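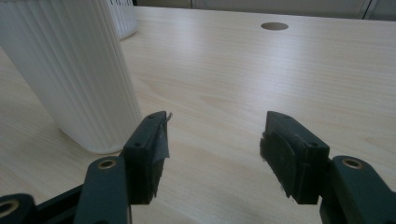

第1页:手持夹爪与桌上的白色竖纹筒形件

讲稿备注(讲者自用,不发给听众)
题目:抓取工位的设备采购与预算
讲者:Ming-te Kao
日期:2019-03-16

第1页

先自我介绍,一句话就够。我在Hindau负责设备计划,今天讲的是我们怎么给抓取项目做采购预算,不讲算法。

图上是手持夹爪,两根指头,内侧贴了绒面垫。桌上白色带竖棱的东西是这类工作里比较麻烦的物件:外形高,表面一道一道的。提醒大家看一下左边那根指头的垫子,边上已经毛了,顶上翘起一小片。这一点后面讲耗材的时候要用到。

停一下,问现场有谁做过预算。举手就行,不点名。

第2页 钱花在哪里

我们第一次报预算,表上只有设备本体。审批很快,后来补申请补了三次,每次都要重新走流程。所以这一版把费用分成四块:本体、耗材和备件、工位、人工。

本体好算,拿报价单就行。后面三块没有报价单,要自己估。多数补申请都出在这三块。

第3页 本体:买几套

计划买10套手持夹爪。其中八套在用,两套放着备用。有人会问为什么不是八套。答:指头换起来快,主体坏了要寄回去,来回要等。等的时候操作的人没事做,人工照样算。

供应商比过两家,Wallner和Plisto。Wallner交货快,单价高一些;Plisto单价低,但指头和主体分开订,订单要拆成两张。最后选了Wallner的主体,指头自己打印。这个决定内部有争论,到现在也有同事觉得应该整套买。有人问就照实讲。

自己打印的前提是手里有图纸。合同里要写清楚,交付内容包括指头的三维文件和螺丝孔位尺寸。我们第一次漏了这条,后来另外发邮件要的,拖了两个星期。

第4页 耗材:垫片

回到第一页那张图(如果方便就翻回去)。指头内侧的垫片要当耗材来报,不要算进本体。

我们的做法是每套每周检查一次,边缘起毛就记下来,翘起来影响夹持就换。一套夹爪左右各一片,一次换一对。预算按每套每月换两对做,10套就是每月20对。用不完可以滚到下个月,不够就很难看,采购最小批量的交期要三周。

垫片规格要固定。中途换过一次料,厚度不一样,两指合拢的位置跟着变,之前标定的开口尺寸要重做。采购的同事当时只看到“同类材料”,这不能怪他们,是我们申请单上写得不清楚。现在申请单上写四项:材质、厚度、背胶类型、裁切尺寸。

螺丝和金属衬套也列进备件表,单价很低,可是缺一颗就停一套。

第5页 物件

要夹的东西也要花钱。很多预算表里没有这一行。

我们分三类买:光面的、有纹的、软的。像图里的竖纹件属于第二类。同一款至少买两个,碰坏了能马上换上,摆放的时候也能做前后遮挡。图里就是这样,一个在前,后面还露出一个。

物件总预算是1,634,包括运费。这个数是Povuvden仓库那边按去年的单子汇总出来的,我没有改。如果有人问单价明细,会后发表格,不要在台上念。

采购渠道也说一句。零售店买方便,但款式换得快,半年后想补同款常常补不到。重要的物件在立项时一次买够。

第6页 工位

桌子:浅色桌面,哑光优先。亮面桌子在顶灯下会有一大片反光,图里的桌面就能看到。换桌子贵,先考虑调灯或者加柔光板,两项都要进预算。

走线:桌面有没有穿线孔,下单前问清楚。自己后开孔要另外找人,还可能影响桌子保修。

面积:每个工位我们按五平方米留,包括人转身和放物件箱的地方。场地费由各部门分摊,这一项在总表里单独一栏。

(这页容易超时。如果前面慢了,走线可以跳过。)

第7页 人工和培训

新人上手大约要5个工作日。前两天练空夹和对位,后三天练真的物件。预算里这几天要按全额人工算,不要按产出算。

维护要指定到人。我们安排一名技术员,每周半天,做检查、换垫片、紧螺丝、登记。以前是谁发现谁处理,登记表有一半是空的,到年底算耗材用量根本算不出来。

第8页 时间表

五月前要完成的事情:合同签完,首批主体到货,指头打印件验收,垫片第一批入库。

顺序上垫片和主体同时下单。不要等主体到了再订垫片,前面说过,交期三周。

分两批到货。首批四套,先用起来,记录问题,第二批下单前还能改配置。合同里要允许第二批改数量和指头长度,Wallner同意了,条件是提前二十天书面通知。

第9页 验收清单

这一页让听众自己看,念前面几条就可以。

外观和编号对应
两指开合顺畅,左右对称
螺丝齐全,衬套无松动
垫片规格与申请单一致
备件按清单数量入库
图纸文件能打开,尺寸与实物相符
供应商联系人和返修地址登记

最后一条补一句:返修地址和销售地址常常不是同一个,寄错过一次。

第10页 提问

预计会问的几个问题,先准备好回答。

问为什么不直接买机械臂:今年的任务用手持就能做,机械臂列在明年的计划里,安全围栏和场地改造另外立项。

问能不能租:租过报价,主体可以租,指头和垫片还是要自己买。项目超过半年,租不划算。

问折旧怎么算:主体按财务统一年限走,打印指头和垫片直接进当期费用。细节请找财务,我不代答。

表格模板放在共享文件夹里,需要的人散会后留邮箱。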